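Bernosier 11-Liter Packable Daypack: Review After Seven Months

The Bernosier is a frameless daypack that folds into its own top pocket. I bought it to replace a Hosico of similar size whose zipper had stopped closing under load. It has been used most workdays since January, mainly for a laptop, a rain shell and lunch, plus a few weekends on the ridge trail above Prikovcombe.

Fabric is a thin ripstop nylon with a coating on the inside face. Seams are bound but not taped, so the pack resists a shower and will not survive a downpour. In a steady rain the main compartment stayed dry for 51 minutes, after which water came in along the zipper. The coating shows no peeling so far. There is some whitening at the fold lines, which is cosmetic. 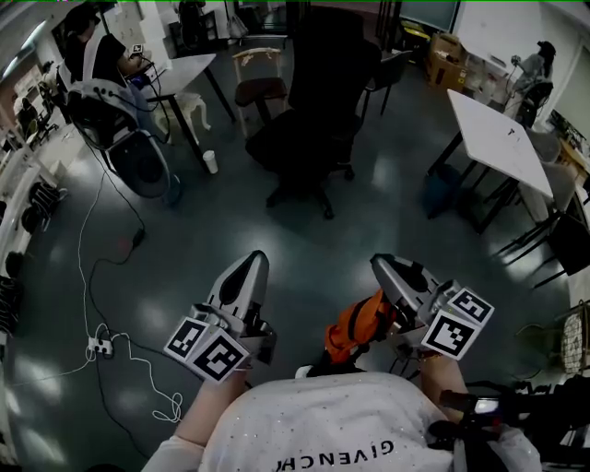 The shoulder straps are the weak point. They are flat webbing with a mesh backing and almost no padding. Below a moderate load they are fine. With a full water bottle and the laptop, the edges start to dig in after an hour of walking. The sternum strap slides on a cord and tends to creep downward - a knot tied under each slider fixes this permanently.

Volume is listed at 11 liters and I believe it. A 13-inch laptop fits upright with the lid of the pack closed, but there is no sleeve and no back panel, so anything hard will be felt through the fabric. I cut a sheet of closed-cell foam to size and leave it in place. It adds very little weight and gives the pack a shape, at the cost of no longer folding into the pocket.

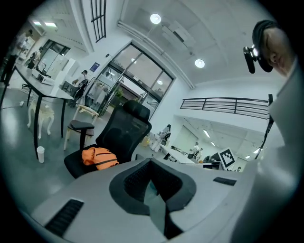 Zippers are coil type, with cord pulls that can be worked in gloves. The side pockets are elastic and hold a bottle securely when the pack is full, less so when it is empty. The single external loop is bar-tacked and has carried a bike light without stretching.

I also tried the Ertürk, which costs more and has proper padded straps. It packs down to nearly twice the size. For carrying every day it is the better bag. For keeping in a suitcase, buy the Bernosier.

Rating: 7 out of 10. Thicker straps would add a point.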